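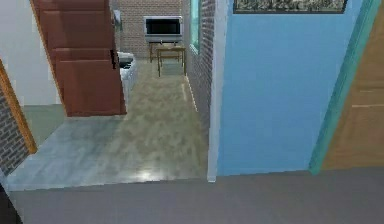

Doors, drafts and the hallway problem
Speaker notes, Saturday session, 40 minutes plus questions

Opening

Introduce myself. Fenna Willems, I do small heating and insulation surveys for older apartment buildings. Mention Cor Boersma is at the back with the sample strips if people want to handle them at the break.

Ask for hands: who rents, who owns, who manages a building. Adjust from there. If it's mostly renters, cut the section on frames and spend longer on things that come off again without a mark.

Slide 1 - Where the cold comes from

Most people who call me talk about windows. They've felt cold air near the glass and they want a quote for new glass. I look at the windows, but I start in the hallway.

A hallway in an older building is a duct. It has a stairwell at one end, rooms down the side and usually no radiator. When the street door opens downstairs, air moves up and looks for gaps. The biggest gap in most apartments is under a door.

Say what a gap does. A 6 millimeter gap under a door of normal width has the open area of a decent-sized hole in the wall. If you saw that hole next to the frame you'd fill it the same day.

Slide 2 - The Jorlow building

This is the job I'll keep coming back to. Four floors, brick, put up in stages. Bram Verschueren manages it and let me use the numbers. First visit was in July, which is a bad month to look for drafts, so we went back once the heating was on.

We checked 54 interior doors. Of those, 40 had a gap you could slide a pencil under. Some had been trimmed years ago to clear thick carpet, and then the carpet was taken up and tile went down. The doors stayed short.

Pause here. Someone always has this at home and wants to say so. Let them.

Slide 3 - Thresholds and floor levels

Where two floor finishes meet, the heights are often different. Tile on a mortar bed sits higher than vinyl on a slab. Check which side the door swings over. If it swings over the high side, the clearance is set by the high side, and the gap looks generous when the door is shut over the low one.

Three things to measure:
Gap at the hinge side
Gap at the handle side
Gap at the worst point of the swing, with the door open

The last one gets skipped. Wilma Vandenberghe fitted a brush strip on her own bathroom door using the closed measurement and it jammed halfway. She had to take the door off to free it. (She said I could tell this one.)

Slide 4 - What to fit

Brush strip. Cheap, forgiving on uneven floors, wears out on rough ones. Screw it on if you own the door. The adhesive kind lets go on varnish after a winter or two.

Drop seal. A bar that lowers when the door closes and lifts when it opens. Best choice for tile because nothing drags. Needs a clean edge and someone with patience. We used the Cuvora one at Jorlow and it was fine once adjusted. Two had to be adjusted twice.

Fabric sausage. Don't laugh at it. It works while somebody is in the room to push it back into place.

Threshold bar. Good where the floor height changes anyway. Bad for wheelchairs, strollers and anyone who shuffles. Ask who lives there before you suggest it.

Slide 5 - When to leave the gap alone

Go slowly here. People write this part down.

Bathrooms without a window often rely on air coming in under the door to feed the extractor fan. Seal it tight and the fan runs all day and moves very little. Same for a laundry closet. Anywhere with a gas appliance, stop and call a qualified person before sealing anything.

Ehsan Esfahani checked the fans at Jorlow for us. Six bathrooms were already short of air before we touched them. We left those doors as they were and sealed the apartment entrance doors better instead.

Slide 6 - Cost and order of work

If you have money for one thing, do the apartment entrance door: bottom, sides and letter slot. Then the doors to rooms you don't heat. Then the rest, if you still care.

Bakker quoted 55 per door for supply and fitting of drop seals, with a better price for a whole floor. Momier was higher but included planing the door edge. Read what's included before comparing - we nearly didn't.

Slide 7 - Try it tonight

Wait until after dark. Turn off the light in the room, leave the hallway light on, shut the door and look at the floor. Light coming through is air coming through. Then do the same along the hinges.

Write down what you see before you go to the store. Take the measurement of the worst spot with you.

Questions

Likely ones: pets and brush strips (cats pull them, dogs mostly don't), fire doors (don't drill, ask the building manager), noise (yes, it helps a little).

Cor has the handout. Leave the sample door up for people who want to try the strip.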